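## 3.2 Covered surfaces and the placing of tableware

The second group of observations concerns surfaces that carry a cloth. In the household survey, covered worktops and cabinet tops were more common than we had expected from the earlier pilot in Rurkton, where most kitchens had bare laminate throughout. Of the 397 surfaces recorded in the main survey, a large share had some form of textile on them, ranging from a folded tea towel under a kettle to a full-width cloth covering the whole top. Holroyd and Bainbridge coded each surface for the type of covering, the method by which it was held in place, and the objects resting on it.

Three methods of holding a cloth were distinguished. In the first, the cloth is simply laid down and kept in position by its own weight and by friction. In the second, it is weighted by objects placed near the edges – jars, a bread bin, a stack of plates. In the third, it is fixed to the furniture with tape, clips or pins. The third method was the least common in the survey but is of particular interest here, as it alters how the front edge behaves when a person lifts or sets down an item close to it. A free edge moves with the hand or sleeve that brushes it; a fixed edge moves only between the fixing points, and the slack tends to gather there as folds.

Figure 4 gives a case of the third method. A khaki-beige cloth lies over the top of a white cabinet and hangs over the front, where a vertical strip of white tape holds it against the cabinet just below an orange plastic plate. A smaller piece of tape is at the lower-left corner. The tableware consists of a bowl stacked inside the wider plate, both in the same bright orange. Under our scheme the pair is coded as one nested stack, and the cloth as fixed at two visible points.
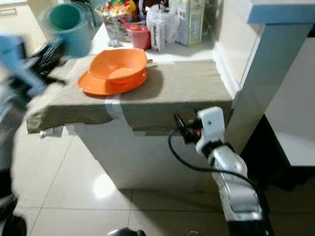
**Figure 4.** Nested bowl and plate on a taped cloth, with mixed household items on the worktop behind.

### 3.2.1 Nested stacks

A nested stack is defined as two or more open vessels in which the upper one rests within the rim of the lower. The definition excludes plates of equal size piled directly on each other, which are treated as a flat pile in Section 3.3. Where the upper vessel is clearly smaller than the lower, its position is recorded as central or off-centre. In Figure 4 the bowl sits slightly towards the upper part of the plate as viewed and is entered as off-centre. Its rim is flared and slightly oval with a small tab, and Horrocks therefore recorded the direction of the tab as a separate field. Rims without a tab or handle have no direction in the coding and the field is left blank.

Agreement between coders on the position field was lower than on any other. The disagreements were concentrated in shallow bowls, where the gap between the two rims is hard to judge from an oblique view. After discussion, the boundary was set by the gap itself: if it was visibly wider on one side than the other, the stack was off-centre. Earlier entries were recoded under this rule by Herath, who had not taken part in the first round.

### 3.2.2 Adjacent items

Items on neighbouring surfaces were listed but not given a position. The list uses broad classes – packet, bag, carton, cup, bucket, small metal item – and no attempt was made to identify contents. For Figure 4 the list includes a teal-green bucket, a colourful snack bag, a red-pink cup, a white packet, a crumpled white plastic bag and a tall carton in pale green and white. The small grey metallic object in front of the snack bag could not be classed with confidence and was entered as a small metal item, type unknown.

Mixed groups of this kind present a difficulty for any scheme based on function. A bucket and a snack bag would normally fall under cleaning and food respectively, yet they were often found on the same stretch of worktop. Dawber's earlier coding manual assigned each surface a single function according to its most frequent class. We have not followed it in this respect. A surface may carry any number of classes, and the function field has been removed from the tables.

### 3.2.3 Limits of the covering data

The type of fabric was not recorded, and colour names were taken from a short fixed list with an added free-text note. Tape was recorded only where it could be seen, so the number of fixing points is a minimum in every case. Fixings under the overhang or at the rear of a cabinet will have been missed. The same applies to non-slip matting placed beneath a cloth, which two households mentioned in the November interviews.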